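Home | News | Interiors | Products | Suppliers | Subscribe

Demountable wall panels go into Hidby workshop

2020-01-16

Partition supplier Morkholm has completed the fit-out of a workshop bay at Hidby using pale grey wall panels that can be taken down and moved without cutting. The work was started in November and handed over this week.

The bay was previously divided by painted blockwork. Under the new layout, full-height panels are held by a concealed track at the head and foot, with narrow joints left between neighbouring panels. Morkholm gives the nominal joint width as 3 mm. No cover strip is fitted over the joints on the room side.

Urho Peltonen, project engineer at Morkholm, said the matt light grey finish was picked to keep glare down under the workshop lighting. "A gloss white panel shows every lamp in the room," he said. "The grey is easier to work next to for a full shift, and scuffs can be cleaned off with a damp cloth."

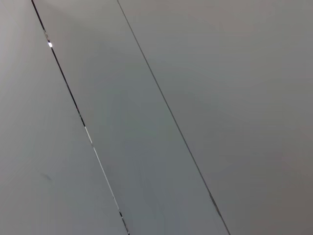
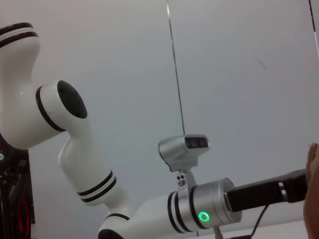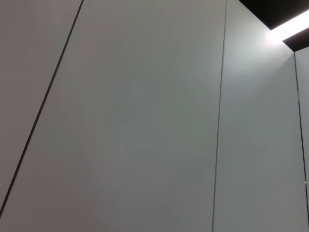

The panels were made by Clotska and delivered flat in batches of 60. Each is rated for 300 moves between positions before the edge seals need to be replaced. Replacement seals are sold separately and can be fitted on site with hand tools.

Joint alignment took longer than planned. The existing floor was out of level along one side, and the foot track had to be packed before the panels would stand true – a job that added several days to the programme. The ceiling was left as it was.

Rohani Raju, who managed the work for the tenant, Siddiqui, said the old blockwork had made it hard to change the size of the bay. "We move equipment in and out a good deal. Taking down a block wall meant dust sheets and a week of lost time," she said. "With these, two people can shift a run of wall in a morning."

The contract covers 400 square metres of panelling in total. A second bay is to be fitted to the same specification, with wider door openings, once the floor has been surveyed.

4 shares | 2 comments

Contact us | Copyright 2020 | Back to top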